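婴儿房灯光整理笔记:主灯、夜灯、开关与遮光

阅读时间:8 分钟

本页汇总婴儿房照明的常用做法,按施工顺序排列。内容适用于普通住宅里十平方米上下的卧室,带一组天花灯位、若干墙面插座、一扇外窗。灯具型号不影响多数步骤。凡需打开接线盒或拆下开关面板的条目,先断开配电箱对应回路,用验电笔在灯座处和开关处各测一遍再动手。家里的固定线路改动交给持证电工。

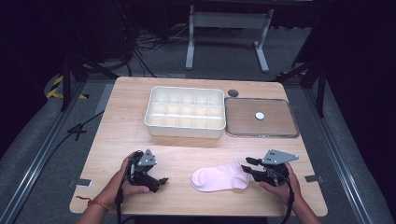
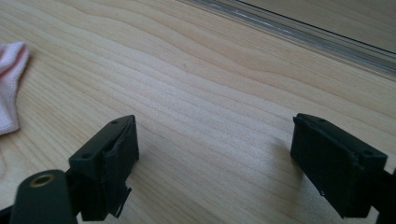

有读者留言说,按旧版说明把主灯换成 4000 K 之后,夜里换尿布时孩子清醒得很快,重新入睡要拖很久,问是不是色温选错了。4000 K 用于白天的游戏和清洁没有问题,夜间不应使用。旧版只写了主灯,没有写夜间光源,本次补上,并把两类用途分开处理。

一、先分场景,再选灯

婴儿房的用光分成三种:日间照明、睡前过渡、夜间护理。三种场景的亮度差别很大,一盏灯很难全部覆盖,调光主灯也常常在最低档仍然偏亮。建议至少设两路独立光源:

主灯一路,装在天花,由门口的墙面开关控制。
夜灯一路,位置低,有单独的开关或感应器,与主灯互不联动。

如果只有一处天花灯位,又不想动线路,夜灯可以走墙面插座,主灯维持原状。Nukside 样板间用的就是这种接法,房门旁一只插座,换尿布台下方一只插座,天花只留吸顶灯。

日间照明以看清皮肤颜色为准。检查湿疹、黄疸消退情况或者虫咬痕迹时,应优先用白天的自然光,灯光作补充。灯光下判断黄疸不可靠,有疑问应就医。

二、色温

主灯用 4000 K 或 3000 K 均可。朝北、采光差的房间,4000 K 白天看东西更清楚;朝南的房间,3000 K 在傍晚更容易和窗外光线衔接。如果睡前也要开主灯,直接选 3000 K。

同一房间内不要混用两种色温的主光源。混用后墙面会出现偏黄和偏蓝两块区域,阴影边缘带色,照片也难以校正白平衡。夜灯例外,夜灯的色温应比主灯低,琥珀色或暗红色都可以。

购买时看包装上的色温标注,不看"暖白""自然白"一类名称。各厂的名称对应的数值并不一致。三档变色灯具出厂时一般有默认档,断电重开后有的回到默认档,有的保留上一次的档位,装之前先在台面上试一次。夜里误开到冷色档,往往就是这个原因。

显色指数选 Ra 90 以上。对红色还原有要求的,再看 R9 一项,标注为正值即可,越高越好。没有标注 R9 的产品,按偏低处理。

三、亮度与眩光

婴儿仰卧的时间长,视线正对天花。成人觉得合适的灯,躺下以后可能刺眼。检查方法:把头放到婴儿床床垫的高度,朝上看,分别在主灯全亮和半亮时各看一遍。能直接看见灯珠、灯丝或者明显亮点的,需要加罩或者换位置。

常用的处理方式:

换乳白扩散罩。亚克力罩要检查边缘卡扣,罩体松动的不要装在床的正上方。
灯位偏移。婴儿床避开灯的正下方,床的长边与灯至少错开一个床宽。
改为上照。落地灯或壁灯把光打到天花再反射下来,天花应是哑光白。高光漆的天花会映出灯的轮廓,等于没有遮挡。

筒灯和射灯不适合装在床的上方。已经装了的,可以把该灯从回路中拆出,或者换成可调角度的型号,把光束转到衣柜一侧。

四、频闪

低价灯的驱动电源省掉了滤波,输出带有明显的波动。肉眼不一定看得出,手机能看出一部分:打开相机,切到专业模式,把快门调短,对着亮着的灯看预览。画面里有滚动的明暗条纹,说明波动较大。没有条纹不代表完全无频闪,只能作初筛。

另一种办法是拿一支铅笔在灯下快速左右摆动。波动大的灯下,铅笔会分成几道清晰的影子;波动小的灯下,是一片连续的模糊。

带调光功能的灯要在低亮度下重新测一遍。全亮时没有条纹、调到最低时出现条纹的情况很常见,原因是驱动在低亮度段改用脉宽调光。夜间正好用的是这一段。

五、调光开关的匹配

调光器与灯具不匹配时,表现有以下几类:

低档闪烁。多为负载低于调光器的最小负载。一只 8 W 的 LED 吸顶灯接在为白炽灯设计的旧调光器上,几乎都会出现。
调节行程集中在旋钮的一小段。前段没有变化,后段突然变亮。调光器上若有最低亮度微调,可以改善。
开关处有嗡嗡声。前沿调光器配 LED 时较多,换后沿调光器通常能降低。
关断后灯仍有微光。见下一节。

选购时以灯具厂家给出的兼容清单为准。清单上没有的组合,先买一只试,确认低档稳定后再配齐。同一回路挂几盏灯时,不要把不同型号的驱动混在一起,各盏灯的起亮点不同,低档时会有的亮有的不亮。

智能灯泡不要接在调光器后面。灯泡自带调光电路,需要稳定的供电,接在调光器后会重启、掉线,严重时损坏。使用智能灯泡的回路,墙面开关换回普通翘板开关。

婴儿房里旋钮式调光比触摸式好用。抱着孩子时可以用手背或手肘去推,位置感明确,关灯前的亮度也能保留。长按调光的触摸开关在黑暗里容易按过头。

六、关灯后的微光

关灯以后 LED 仍有微弱发亮,白天看不出来,夜里在全遮光的房间里很明显。成因有三种:

开关带指示灯。指示灯的电流经过灯具形成回路。处理方法是拆掉指示灯,或者换不带指示灯的面板。
开关断的是零线。火线一直接在灯上,这种情况有触电风险,换灯泡时尤其危险,应请电工把火线改到开关上。
线路较长,并行线之间有感应。可以在灯具端并联厂家配的泄放电容,不要自行用无标识的元件代替。

先排查第二种,再看另外两种。判断时在关断状态下用验电笔测灯座,验电笔对感应电也会有反应,结果含糊的交给电工用万用表复核。

七、夜灯的位置

夜灯安装高度以低于床垫面为准。光源低于床垫面时,婴儿从床里看不到亮点,成人进门仍能看清地面。插座夜灯装在踢脚线上方的插座,通常已经满足。床围为栏杆式的,还要从床内侧看一遍,确认栏杆的空隙里没有直射光。

夜灯离换尿布台不超过 2 m。再远就需要把亮度调高,床那一侧会跟着变亮。若插座位置不合适,把灯移到台面下方的柜体侧板上,用电池供电的感应灯条。电池仓必须有螺丝锁紧,用纽扣电池的产品尤其要检查,盖板能徒手打开的不要放进婴儿房。

感应夜灯有两种感应方式。人体红外感应对缓慢移动不敏感,抱着孩子坐在椅子上喂奶,灯会自己熄灭,一抬手又亮起。这种反复明灭比常亮更干扰。喂奶椅旁边的灯应选手动开关,感应灯留在门口和过道。感应灯的延时能调的,调到最长一档。

光控夜灯靠环境光判断是否点亮。它自己的光如果照到旁边的白墙再反射回来,会在亮和灭之间来回跳。把灯转一个方向或者换到离墙角远一些的插座,一般可以解决。

夜灯的亮度够看清尿布腰贴即可。测试时关掉其他光源,在房间里待一段时间,等眼睛适应以后再判断。刚从明亮的客厅进来,任何夜灯都会显得太暗,很容易因此买得过亮。

过亮的插座夜灯没有调光功能时,可以把灯面转向墙,或者在外侧放一块浅色挡板,留出散热间隙。不要用布、纸巾或胶带把灯体包起来。

八、待机指示灯

房间全暗以后,充电器、加湿器、监视器、空调上的指示灯会成为主要光源,而且多半是蓝色或绿色。逐一处理:

空调面板显示,多数遥控器有关闭显示的按键。
加湿器,查睡眠模式是否同时关灯。有的型号睡眠模式只降低风量。
监视器,在设置里关闭状态灯。夜视用的红外灯珠通电时会有暗红色微光,朝向床时可以看到,无法关闭的改一下角度。
插线板,换没有指示灯的,或者用不透光的电工胶带贴住指示灯,不要盖住开关和散热孔。
路由器,移出婴儿房。

胶带贴久了会留胶,半年左右换一次,残胶用少量酒精在断电后擦除。

九、遮光

窗户漏光主要在三处:轨道上沿、两侧与墙的间隙、两片窗帘的对缝。布料本身的遮光率差一点,影响远不如这三处。

上沿用窗帘盒或顶装轨道。罗马杆离墙有距离,上沿必然漏光,可以在杆与墙之间加一块水平挡板。
两侧让布比窗框每边宽出一掌,末端用 L 形转角轨或者磁扣贴墙。磁扣应缝在布料夹层里,外贴式磁扣容易脱落,脱落的小磁体误吞后果严重,婴儿房不用外贴式。
对缝处两片重叠,用重叠式拉臂。

卷帘装在窗框内侧时两边留有间隙,侧光会在墙上形成两道竖线。加装侧轨可以消除。蜂巢帘同样如此。

绳控和珠链控的窗帘在婴儿房存在缠绕风险。新装一律选无绳或电动款。旧帘暂时不能更换的,把拉绳固定到墙面高处的绳扣上,拉紧不留环,婴儿床、椅子和可以攀爬的家具全部移离窗边。绳扣每月拉一次,检查墙塞是否松动。

白天小睡是否要全遮光,各家做法不同。需要注意的是,全遮光的房间在白天拉开窗帘时亮度变化很大,可以先开一条缝,过一会儿再全开。

十、线材与固定

落地灯在孩子会爬以前撤走。底座再重也挡不住拉着灯杆站起来的力量,而且电源线在地面上。台灯同理,改为壁灯或夹在高处搁板上的灯,电源线走线槽。

线槽选带胶的卡盖式,墙面先用干布擦净,压紧后放置一天再穿线。踢脚线上方走横线,拐角处用成品弯头,不要把线槽斜切拼接。乳胶漆墙面上胶不牢,可以隔一段加一枚螺钉。

婴儿床周围一臂范围内不留任何线。监视器的电源线尤其容易被忽略,它常常顺着床栏走。应改为装在对面墙上,从高处朝下拍,线全部入槽。

插座用带保护门的型号。后加的塑料插孔盖可以被拔下来,拔下来以后又是一个小零件,有保护门的插座不需要再加。

十一、记录回路

Buchanan 那套房的做法可以参考:在配电箱门内侧贴一张表,列出每一路对应的房间、灯具型号、驱动型号、色温和更换时间。换灯时照表购买。没有这张表的时候,第二次更换往往买错色温,同一盏灯里新旧灯板颜色不一。

灯具说明书和多余的卡扣装进一只封口袋,写上房间名,放在配电箱附近的柜子里。Clurwood 系列吸顶灯的罩体卡扣左右不同,丢一只就要整套重配,拆下时应立即装袋。

十二、清洁与检查

灯罩每两个月擦一次,断电,等冷却后取下。亚克力罩用微湿的软布,不用酒精和含氨的玻璃清洁剂,会发雾或产生细裂纹。玻璃罩可以水洗,晾干再装回。罩内有死虫的,顺便检查密封圈是否移位。

灯板变暗比较缓慢,凭印象难以察觉。可以在固定位置、固定时间用手机照度软件记录一个读数,例如晚上九点,窗帘拉严,手机平放在换尿布台中央。软件的绝对值误差较大,同一部手机前后对比仍有参考意义。读数明显下降,先擦灯罩再测,仍然低的再换灯板。

驱动电源有异响、外壳发黄或者有焦味,立即停用。

十三、常见故障对照

主灯打开后延迟点亮:驱动启动慢,属正常现象,延迟逐渐变长则应更换驱动。
主灯忽亮忽暗,与大功率电器启停同步:检查零线接头是否松动,请电工处理。
夜灯插上后发热明显:断开,放置冷却,再试仍热的报废。
遥控吸顶灯自行开启:多为停电后来电的默认状态。查说明书有没有断电记忆设置。没有该设置的,睡前用墙面开关切断。
双控开关一处失灵:先确认两处面板都是双控型,再查两根联络线是否接反到公共端。
灯带局部不亮:从不亮段的前一个剪口处检查焊点,焊点发黑的剪掉重接。

十四、采购核对

下单前对照以下各项:

主灯色温 3000 K 或 4000 K,全房统一。
显色指数 Ra 90 以上。
调光方式与现有开关一致,并在兼容清单内。
灯罩固定方式为旋紧或螺钉,不选单靠弹簧片的。
夜灯可调亮度,低档为琥珀色或暗红色,无蓝色指示灯。
电池仓带螺丝。
遥控器同样检查电池仓,遥控器用的常是纽扣电池。
包装上的使用寿命只作参考,实际多由驱动决定。标 3000 小时和标更高数值的产品,驱动相同的话差别有限。

验收时在夜里做一次完整的流程:从走廊进门,走到床边,到换尿布台,再到喂奶椅,最后退出关门,全程只用夜灯。哪一段需要伸手去摸,就在哪一段调整灯的位置。调整后再躺到床垫高度看一遍有无直射光。

走廊灯也要计入。房门打开时走廊光会直接落到床上,可以把走廊的感应灯临时关掉,或者让床避开门的开启方向。门缝下的漏光用门底密封条处理,密封条不要压到地面过紧,影响房间回风。

联系我们:Nullmont 家居笔记编辑部 | © Nullmont 版权所有 | 返回顶部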